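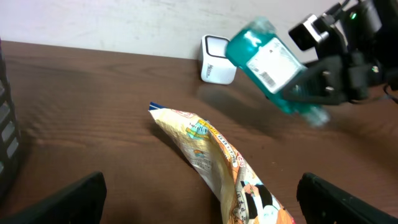 *Brown tabletop, visible grain, plain wall behind.*

# Ernirach Table Wax, 100 ml tin

I make this wax in my back kitchen, and I've been putting it on every table I own (and a few I don't) for 11 years now. It's a soft beeswax and oil blend for indoor wood furniture. You rub it in, you go drink your tea, you come back and buff. That's the whole job!

I started making it when I got fed up with the spray stuff, which left my dining table feeling like the inside of a chip bag. My cousin Rekha wanted something that didn't smell of fake lemon, so the first batch went to her. She still gets the lumpy tins for free.

**What you get**

- One 100 ml tin with a screw lid
- One cotton cloth, hemmed, washable
- A little card with the instructions, in case you lose this page

**Price:** ₹1,249, shipping included

**How I use it**

Wipe the table down and let it dry properly. Scoop out a bit the size of a chickpea and work it along the grain in small patches. Less than you think! If it looks greasy you've used too much, so just wipe some off with a clean cloth. Leave it for 36 minutes (I tried 20 and I tried an hour, and I keep coming back to this) and then buff with the dry side until your hand slides.

I do my own table twice a year, once in March before the heat and again after the rains. A desk that gets a lot of elbows might want it more often.

**Please don't use it on**

Glass, laminate, painted furniture or cutting boards. I also wouldn't put it over a fresh coat of varnish; give that a few weeks first.

**Questions I get a lot**

*Will it fix water rings?* Faint ones, sometimes. The deep black ones need sanding, sorry.

*Will it darken my wood?* A touch, mostly on pale or very dry pieces. Try it underneath first.

*Can I get a bigger tin?* Tarun and I are working on one. The big tins we tried kept arriving with dented lids, so we're looking for a sturdier one.

Orders placed before 2 p.m. get packed the same afternoon. If your tin arrives melted, put it in the fridge overnight and it'll set up fine.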